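# Parts bin, Vonthorpe workshop – November 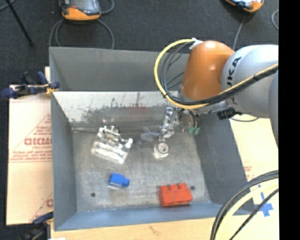 **Category: bins and containers / condition and cleaning**

Started on the big grey bin after lunch. It has been on the list since we moved the benches and I wanted it written up before the Neltdale order comes in and the bin gets filled to the top again.

General state: sound, ugly. The floor is scuffed all over and the metal has gone to that brushed look. The sloping surface under the rear panel is worse, covered in dark speckles and scratches. There is a faint reddish smear near the middle of it as well. I rubbed at the smear with a dry rag and got nowhere. Could be rust starting, could be marking paint from a casting. Will try white spirit on a small patch first. If it's rust it wants a light sand and a coat of something.

The drawing in the folder is dated 1975 and has a Grasov stamp on it, though the rear panel isn't shown, so either that was added later or the drawing is for another bin. The slope of the walls looks about the same on both. Worth checking before anyone orders a liner from it.

Liner: two options so far.

- Rubber sheet, 3 mm, cut to the floor only. Cheap, quick, can be lifted out and hosed. Will curl at the corners, as the one in the small bin did.
- Thin steel plate, tacked in. Lasts longer. Louder, and it won't do anything for the scratching on the parts.

I prefer the rubber. The shiny pieces are the ones that come back with complaints, and they mark each other as much as the bin marks them, so a liner only solves part of it. Keeping the load down would help more. The Mangundap sheet says 200 pieces per fill, and I think that was written for the smaller brackets. Suggest we try 30 of the polished ones at a time and look at the surfaces afterwards.

Cleaning notes for whoever does the rest:

- Empty it fully. Swarf collects where the slope meets the floor and a brush doesn't shift it. Use the vacuum with the narrow nozzle.
- Warm water and degreaser on the walls, wipe down, leave to dry with the side door open.
- No wire wool on the floor. It leaves bits behind and they do rust.
- Don't bother trying to polish out the old scratches.

Still to do: measure the floor inside the slopes (the tape was missing again – look in the paint cupboard), ask Neltdale whether their parts come bagged, find out if the reddish mark comes off. The front wall can wait.

Left the degreaser on the shelf by the sink, bottle is nearly finished. Added to the order sheet, along with a second narrow nozzle if the supplier still does them.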